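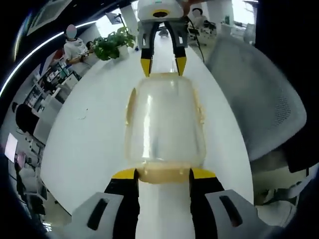
Leftovers, again

A few of you wrote back after the October newsletter to ask if I'd ever get to the subject of leftovers, and the answer is yes, I've been putting it off all year because I have so many opinions and most of them annoy my family.

Let's start with rice, which is where I go wrong the most. I cook for two and somehow make enough for a dinner party every single time. My habit used to be leaving the pot on the back of the stove until I'd finished the dishes, watched something, and remembered it at bedtime (please don't do this). Now I spread it on a tray the minute we sit down to eat, and it goes in the fridge before dessert. Cold rice that was cooled quickly makes much better fried rice, too. The grains stay separate and you don't end up with that gluey lump you have to attack with the spatula.

Soup is my other weakness. Hường Trình emailed me her rule, and I've stolen it completely: freeze soup flat, in portions for one, with the potatoes fished out first. Potatoes go grainy in the freezer and I had been blaming my broth for years! Noodles come out as well. I boil fresh ones when I reheat, it takes no time, and the bowl tastes like something I made on purpose.

Now, labels. I know, I know. I resisted labels for ages on the grounds that I would obviously remember what I'd put in there. Then in spring I thawed what I was sure was tomato sauce for a lasagna and it was stewed plums. We had plums on toast for four days. So there's a roll of masking tape and a marker in the drawer next to the freezer now, and everything gets a name and a month. I don't bother with the day. If I'm being fussy about the day, I should probably just eat it.

Chiến Nghiêm asked about reheating chicken without it turning to string. Slice it cold, put it in a covered skillet with a splash of stock or even water, and keep the heat low. Eight minutes is usually plenty for slices. The microwave is fine for the gravy, less fine for the breast meat, and don't get me started on the skin, which I pull off and crisp separately in a dry pan because it's my favorite part and I usually eat it standing up.

The thing that has made the biggest difference at our house is one shelf. Middle of the fridge, at eye level, nothing goes on it except things that need eating soon. Half an onion, the end of the beans, two spoonfuls of curry, whatever. Before I plan dinner I look at that shelf and see what could go together. Sometimes the result is wonderful and sometimes it's a quesadilla, and a quesadilla will forgive nearly anything. I've put roast squash in one, and cold lentils, and once the filling out of a pair of stuffed peppers that had given up.

What I haven't cracked is salad. Dressed salad the next day is a sad business and I've tried everything, including blending it into soup, which came out the color of a pond. If you have a trick that works on lettuce that's already been dressed, I want to hear it. Undressed is easy, a dry paper towel on top and it'll keep till lunch.

I'm also collecting ideas for stale bread that aren't croutons, breadcrumbs or French toast. I've got a tomato and bread soup I like very much and a bread pudding that's good but takes over the whole afternoon. Send me yours, however scrappy, and I'll try as many as I can and put the best ones in the next issue, along with the bean recipe I promised and then forgot.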